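Search this board Enter keyword or user name Go
Print this thread | E-mail to a friend

Can any machine do the clearing up yet? (not hoovering)

bisht_backroom
12 October 2022
My sister has asked me to look into this for her and I said I'd ask on here first. She has a flat with one bedroom and bad wrists. She can wipe and she can hoover, slowly, but what gets her is the picking up. Wrappers, boxes, the bag that something came in, things left on the bed. She saw an advert for the Cinura and wants to know if it would do that. It's £2,803 with the stand. I work in the stockroom at Bisht and all I know about machines is the baler, so go easy on me.

tallow
The Cinura folds. You feed it towels and shirts at the top and they come out square at the bottom. It has no arm and it stays where you put it. I wouldn't buy one for someone who needs things picked up.

Geeta Kashyap
Agree with tallow on the Cinura. I've had one on loan through work. It was good with hand towels and poor with anything that had a hood, and you have to lift the clothes up to the slot, so it would do nothing for bad wrists.

For the picking up, I don't think there is anything on sale today for a home. There are arms on wheels in labs and a few that companies will let you put your name down for. I'd tell your sister to spend the money on a person for two hours a week.

halfpint_ned
We've got two arms at the Fallell depot and they pick all day. Cartons, bottles, tins, jiffy bags. I don't see why people keep saying it can't be done. It's being done twenty feet from where I eat my sandwiches.

Geeta Kashyap
What are they picking with, Ned?

halfpint_ned
Suction cups mostly. One has a finger attachment for the bottles.

Geeta Kashyap
And what comes down the belt that they don't pick?

halfpint_ned
Anything loose or floppy goes to the side chute. Shrink wrap, torn bags, stuff with a hole in it. Two of us sort that by hand. So yes, all right, I see where you're going.

Geeta Kashyap
I wasn't trying to catch you out. It's the same everywhere I've looked. A carton has flat sides and weighs what the label says. A ball of wrap has a new shape every time and you can see through half of it, which is hard on the cameras. A cup can't get a seal on it because of the creases.

tallow
And a belt is flat, with the lights always on. A bed isn't flat. You push down on something and the mattress goes down with it.

bisht_backroom
That's a good point about the bed, I hadn't thought of it. Most of hers does end up on the bed because bending to the floor is worse.

Bhupendra Ahuja
I think this thread is too gloomy. I look after the kitchen and cleaning equipment for a sheltered housing block, 107 flats, and I've tried a fair bit of this. The Mudel floor sweepers do their job. We have 13 of them and the residents are fond of them. Five years ago people told me those would be in the skip by Christmas. A cheap one gets stuck under a radiator now and then and somebody frees it with a foot.

Picking up is the next thing along and I don't believe it needs a clever hand. It needs two fingers with something soft and grippy on them and enough sense to choose where to close. I've seen two-finger grippers take hold of socks, sponges, a bag of rice. The hand part is near enough solved. What's slow is deciding what is rubbish.

Geeta Kashyap
Bhupendra, I'd say the reverse. Sorting rubbish from not rubbish in a photo is what the software is best at. Getting hold of it and not dropping it halfway to the bin is where the hours go.

Bhupendra Ahuja
Then explain an unopened cake next to an empty wrapper. Both are clear plastic with writing on. Your software puts the cake in the bin and my residents are on the phone to me.

Geeta Kashyap
Fair. I'd still rather have that problem. You can make it ask first.

doreen_w
If it has to ask me about every packet I might as well get up.

tallow
Doreen has put her finger on it. My mum had a helper in after her hip and what she liked was that the woman learned in one morning that the newspaper stays and the tissue goes. I'd want that before I paid £2,000 for anything, never mind more.

halfpint_ned
How fast are the home ones, does anyone know? Our arms would be no use to us if they took a minute on each item.

Geeta Kashyap
Slow. In the demonstrations I've sat through it was a long wait between seeing the thing and closing on it. I don't mind slow for a bedroom if it can run while you're out. I do mind it stopping with an error after the second wrapper.

bisht_backroom
So if I've got this right: no to the Cinura, yes to a sweeper if she wants one, and for the picking up get a person or one of those long-handled grabbers?

tallow
A long-handled grabber is what my mum used. Get one with rubber on the jaws, the bare plastic ones slide off everything. Try the trigger in the shop first though. Some are stiff and with her wrists she won't thank you.

doreen_w
Mine has a lock on it so you can squeeze once and leave go. Worth the extra.

Geeta Kashyap
One more from me, for Bhupendra, on where to close the fingers.

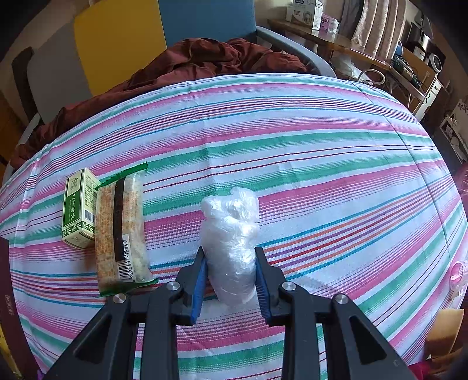

5 min read

Look at the narrow part under the knot. The pads have something to close on there, one either side. Go higher and you're holding the bunched bit at the top. Now put the same wrap down flat, without a knot, and you have no waist and no obvious place to start. Then there's the box and the wrapped pastry beside it, on the same sheet. A person wouldn't mix those up with the crumpled stuff. I'd like to see a machine do the lot with no one standing by, and until it does I'm not telling anybody's sister to buy one.

Bhupendra Ahuja
I'd have closed on the same spot, so we agree about that much. The stripes wouldn't help your cameras either, with clear plastic on top of them. But I'll stick with my view that the fingers are good enough and the rest will catch up. I'd try one in a single flat, with a resident who was keen and a member of staff in the room.

bisht_backroom
Thanks all. She's going for the grabber with the lock and a Mudel if the price drops. I'll ask round at work about the two hours a week.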